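The Rilness two-arm kit has been on my bench since April, long enough to write down what I think of it. I paid 2700 for the pair, which includes both arms, the mounting rail, a power supply for each side and a year of the Zulteck software. Shipping was extra. I bought it myself and Rilness hasn't seen this post.

## Assembly

The arms come mostly built. You bolt each base to the rail, run the cable harness down the links, and plug everything into a hub. The manual runs to 44 pages and covers the left arm in detail. For the right arm it says to repeat the procedure in mirror image, which is true except for the wrist connector. That one goes in the same way up on both sides. I had it reversed and got a bus error with no joint number attached.

The harness clips are the weak part of the hardware. They hold fine on the lower link, but there are too few of them near the wrist, so the slack there forms a loop. On a reach across the body the loop can drag over whatever is underneath. I've ordered longer clips from Nartey. Rilness should put them in the box.

## Calibration

Zulteck handles calibration through a browser page. Each joint is moved by hand to both limits, the software stores the range, and you repeat for the other arm. It takes a while the first time and gets quicker. Two complaints:

- If you close the tab before saving, the session is gone. There is no draft.
- The zero position drifts slightly after a power cycle. I now run the check routine before every session and correct the shoulder by hand when it asks.

Firmware 2 was supposed to fix the drift. On my unit it made no difference.

## Bench task

For testing I use small packaged goods and a clear plastic bin. Bottles and cartons are a fair mix for a parallel job like this: the bottles roll, the cartons have flat faces but end up at odd angles, and the bin has a raised rim that the gripper has to clear. The goal for each run is everything off the table and into the bin, with either arm allowed to take any item.

I logged 134 runs under teleoperation. Most of the failures came from approach angle. The fingers want to meet a carton square to its sides, and when the carton is rotated the wrist has to turn with it before closing. Operators learn this quickly. Colleen Lavoie, who had never driven an arm before, was placing cartons cleanly by the end of an afternoon, and her logs are tidier than mine.

Clear plastic is harder on the software side. Zulteck's object view finds printed boxes without trouble and loses the walls of the bin whenever there's glare on them. I set the bin position by hand in the config and left the detector off for it. 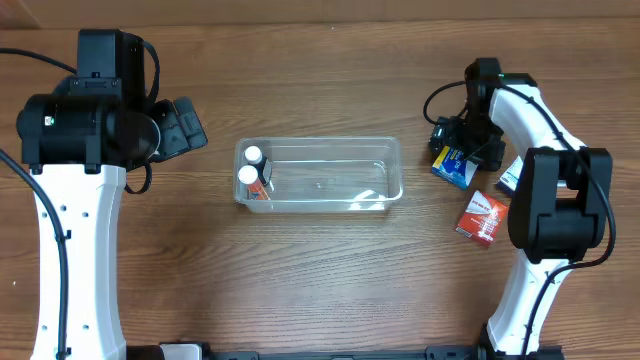

## Compared with the Givik

I had a single Givik arm before this. Its gripper closes with more force and its joints are quieter. It also has no supported way to sync with a second arm, and I spent more hours on that than I want to add up. With the Rilness pair, both arms share one clock and one log file. For two-handed work that settles it for me.

For a single arm on a fixed station I'd still pick the Givik. The Rilness software assumes a pair in several menus, and running one side alone means dismissing a warning at each start.

Spare fingers are on order. I'll update the calibration section if the next firmware changes anything.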